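### 4.2 What people remember about a recipe

The most delightful result of the study, for us, came from the recall task. We had asked 68 households in Perow and Demolmont to teach a family dish to someone outside the family, and then to write the same dish down a week later without any help. We expected the written versions to be shorter. They were, but the parts that went missing surprised everyone on the team.

Amounts were the first to go. A cook who had said "200 grams of flour" out loud would often write "flour, enough for the bowl." Times held up better, mostly when they were tied to something else in the day, such as a radio program or the walk to the bus. Best preserved of all were the warnings! Nearly every written recipe kept its cautions in full: never lift the lid, don't salt the beans early, stop stirring when the spoon stands up. Tamošiūnaitė noticed the same pattern in her earlier work on handwritten cookbooks, and it is a real pleasure to see it turn up again in spoken teaching.

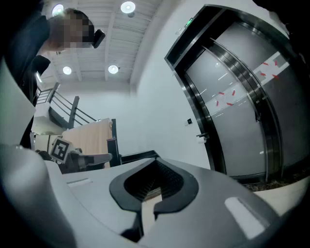

**Figure 3.** A person leaning over, seen from below.

We coded each warning by its source. Of the 700 warnings in the full set, 63 percent were credited to a named relative, usually a grandmother or an aunt, and many came with a short story attached. One cook from Demolmont gave four sentences to her dumpling dough and eleven to the Saturday her uncle ruined it. When we took such stories out of the transcripts and asked new readers to learn from the trimmed text, they forgot the warnings far more often (Section 4.3 gives the full comparison).

Thaler has argued that stories of this kind work as handles, something for the memory to grab. Our data fit that idea well, with one wrinkle we find fascinating. Stories about failure helped readers remember the step they were attached to, while stories about success helped them remember the dish as a whole and did little for any single step. The Sakalauskas coding scheme doesn't separate the two, so we added a new category for it, and both coders found it easy to apply.

Spelling and dialect words also deserve a mention. Cooks who switched into the local dialect while teaching kept those words in the written version, even when the rest of the page was in the standard language. The word for a dough that has rested too long appeared in five different spellings, and we have kept all of them in the appendix.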